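Kindby 8-Bottle Wine Rack: why I still sell it after all this time

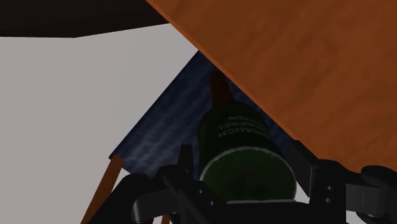
Picture credit: Plondik

If you've come over from the newsletter, hello, and yes, it's back in stock! The Kindby has been the most asked-about thing in my little shop since I started, and I ran out in June and then couldn't get any more for months. The new batch has landed, the price has gone up a bit (sorry) and I thought it was time I rewrote this page, which was getting embarrassingly out of date.

So, the basics. It's a freestanding rack in oiled beech that holds 8 bottles lying on their sides in two rows. It's made by Kravets, a small family joinery that used to do mostly chair parts, and you can tell, because the joints are lovely. There are no screws showing anywhere. It comes flat, you push the rails into the uprights, give them a knock with a rubber mallet (or a rolling pin in a tea towel, which is what I used) and it's done before the kettle boils.

Size and weight

Width: 36 cm
Depth: 24 cm
Height: 25 cm
Finish: clear oil or dark oil
Feet: cork pads, already stuck on

I keep mine on top of the fridge, which I know is the wrong place for wine. It's warm up there and it shakes. But nothing stays in my rack longer than a fortnight, so I've stopped feeling guilty about it. If you're putting away something special, find it a cool cupboard away from the boiler and leave it alone. Under the stairs is good. A garage isn't, unless yours is much better insulated than mine.

What fits

This is the question I get most. Ordinary straight-sided bottles go in with a bit of room to spare, and so do the tall thin ones people buy Riesling in. Sloping-shouldered bottles are fine too, though they look neater if you turn every other one round. Champagne and most other fizz will go on the top row only, as the bottom row has a rail above it and the fat bottles catch on it. I did ask Kravets whether they could lift that rail a touch, and they said it would make the whole thing wobble, so we left it. Magnums, no. I have tried, and I have the dent in the floor.

It isn't only for wine, by the way. One customer keeps cordials in hers, and another bought three for rolled-up bath towels, which looks far nicer than it sounds.

Clear oil or dark?

I had the clear one at home for years and recently swapped to the dark, and I'm glad I did. The clear goes a sort of honey colour if it gets the sun, and red wine drips show up on it. The dark hides everything. That said, the dark ones vary more from batch to batch, so if you want two to match please order them together and I'll pick out a pair for you.

Looking after it

Wipe it with a damp cloth and dry it straight away. Once a year, rub in a little food-safe oil with an old sock and leave it overnight. Don't use spray polish, it goes sticky and then the dust settles in. If one of the rails ever works loose, take it out, put a dab of wood glue on the end and push it back.

Stacking

You can stand one on top of another using the Elonar pegs, sold separately in packs of four. I wouldn't go higher than three without fixing the top one to the wall, especially if you've got children or a cat with ambitions. The pegs fit both finishes and only come in brass.

Delivery and returns

Orders go out within 72 hours and I pack them all myself at the kitchen table. I've sent out more than 400 of these now and had two arrive damaged, both of which I replaced the same week. If yours turns up with a knock in it, send me a photo and I'll sort it out. You've got a month to change your mind, and I don't mind if it's been put together, as long as it comes back clean and in the original box.

Bottles not included, I'm afraid. Somebody does ask every Christmas.

Page updated January 2024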